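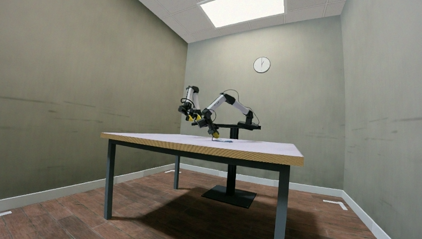

Does sim-only training carry over for two arms?
Soledad Pruitt
I trained a policy on 2517 simulated episodes, picking a thin blue piece off a white tabletop, and it hits 72 percent in sim! Should I try real arms next?

Branton
Fun project! Randomize friction and lighting first, then retrain with 2 or 3 seeds. My score moved 9 points between seeds, so I'd want that spread before touching hardware.

Mundberg
try it and see, mine worked almost first time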